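Spread it out first: house rules for folding with the hand-held grippers 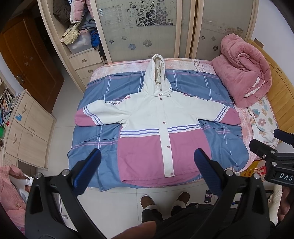

Limby Notes, issue 11, page 4

I've been meaning to write up our garment rules for ages, and after the last batch of folding came back from Rerkeck with so many queries in the margin, I've run out of excuses. So grab a tea, this is the good practice page for anyone recording jackets, coats and other awkward things at home.

First, the start position. A jacket goes face up, fully opened, sleeves straight out to the sides, hood at the far end and hem nearest you. Do please smooth the hood out too! It's the bit everyone forgets, and a hood that's bunched underneath makes a lump that spoils the last fold. If there are snaps down the front, decide before you start whether they're done up or undone, put that in the task note, and leave them alone until the recording stops.

Second, both grippers come in open, one on each side of the garment, and you hold them there for a moment before you touch anything. I know it feels silly. But the people at Koreo who check the recordings use that pause to line up left and right, and without it they have to guess (and then they write to me, and I have to write to you).

Now the one that causes the arguments - tidying. The old version of our rules said to clear the room before recording. I've taken that line out. Beds have comforters on them and wardrobes have clothes in them, and a policy that learns to fold on a bare table tends to get upset the minute it meets a plaid sheet with a wrinkle in it. What I'd ask is that the garment has enough space to lie flat, and that whatever else is on the bed stays put from the first fold to the last. A rolled-up comforter at one end is fine. A comforter that gets shoved along halfway through is a new recording.

Floors are another matter, and here I am going to nag. You're walking about with a gripper in each hand, looking at a sleeve and not at your feet. Phones, bags, chargers and anything with a loop or handle should be off the floor on your side of the bed. I've added this to the checklist as a proper item, because until now it was only in the welcome letter and I don't think many of us read that twice.

Privacy next. Screens off or face down, letters and anything with a name on it out of view, and no other people in the room unless they've signed the form. Printed lettering on clothes or bedding is fine and doesn't need covering up.

A few smaller things:

Pinch the fabric, don't scoop it. If you pick up the sheet along with the cuff, let go and try again, and keep recording. Failed grasps are useful and we label them.

Sleeves in before the body is folded, always. I don't mind which sleeve goes first, but pick one and stick with it for the whole set.

Wipe the finger pads between garments. Fluff builds up in the ridges, especially with anything fuzzy, and the grip goes off.

Take a break when your wrists ask for one. The set is 100 folds and there's no prize for doing them in one go.

We're at 2,252 accepted folds on the Maruyama list now, which I'm thrilled about, and hooded things are still the thinnest part of it. If you've got a hoodie or a child's coat at the back of the wardrobe, please put it on your list for July. The new checklist goes out with the next pack, and the old one can go in the recycling. If you disagree with me about the tidying rule, write in and I'll print the best replies on the letters page.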